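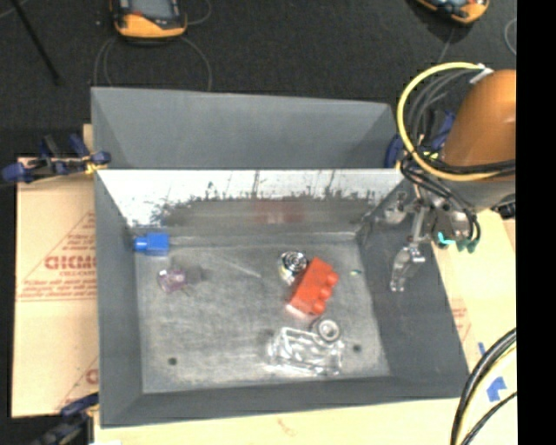
Re: [Stutaswood] Dice trays, and the August meetup

On the list, someone wrote:

> I've been rolling on a bare kitchen table for years and the noise is
> driving my family up the wall. Is a tray worth it, or is it just one
> more thing to store? Also, are we still playing the Galledard
> campaign in August, or has that moved?

Oh, very much worth it! I switched last winter and I can't believe I waited. Mine is a shallow thing with a felt bottom, 12 inches across, and the dice stay put and land with a soft little thud. My dog used to leave the room every time I rolled damage, and now she sleeps right through it.

If you're making your own, go for a picture frame from a thrift store and glue the felt to the backing board before you put it back in. I did it the other way around the first time and got a big wrinkle down the middle (it still works, I use it for loose tokens). Leave the glue overnight. Wool felt is nicer than the craft kind if you can find a scrap.

And yes, Galledard is on for August! We left off at the gates of Dostum with 71 gold between us and one very sick mule. The river toll is 40, so please come with ideas. I've been rereading the old session notes, all 3,900 words of them, and there's a lead about the salt merchant that we dropped completely. I would love to pick that up again.

New players are welcome, and you don't need to know the rules. I have spare character sheets and plenty of pencils. We start at 6:30 pm and usually stop when people begin yawning.

One question back to you all: has anyone tried the Kalinowski initiative cards? I keep hearing they speed up big fights, and with the siege coming we could use that. If you own a set, could you bring it along?

See you at the gates!

--
Stutaswood tabletop list
To leave the list, reply with "unsubscribe" in the subject line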